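Unit 3: Folding light-colored laundry on a bed

Welcome back, everyone. This handout goes with the second half of the Home Care course at Nasance, and I'd like you to keep it in your binder next to the washing notes from January, as we'll be going back and forth between the two. Today is all about white things on a gray bed.

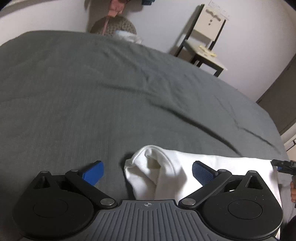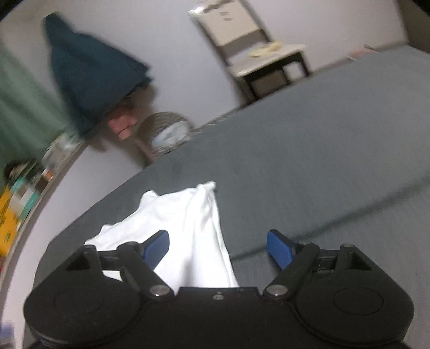
**Nivaldo Damasceno**
Course Instructor, Home Care and Textiles

Now, I know most of you fold on the kitchen table (I did for years!), but a bed is a lovely place to learn. It gives you room to spread out, and against a gray background a white hem is so much easier to find than it is on a white sheet.

Before you make a single fold, get the cloth flat:

1. Find an edge you trust, usually a hem, and lay it straight.
2. Look for any place where the fabric has rolled over on itself. Open the roll with your fingertips and smooth it outward.
3. If there's a peak or a bunch, lift it, give it a gentle shake, and lay it down again. Pressing on it only sets the crease.
4. Run your palm from the middle to the sides, slowly.

Then bring one long side over to meet the other, and check the corners before going on. For a shirt, the sleeves come in first, and we'll spend a good while on those, so please don't worry if yours look a little lumpy to begin with.

For next time, bring one white item from home and read page 49 of the Mwaipopo workbook. The practice room is number 18, just past the stairs.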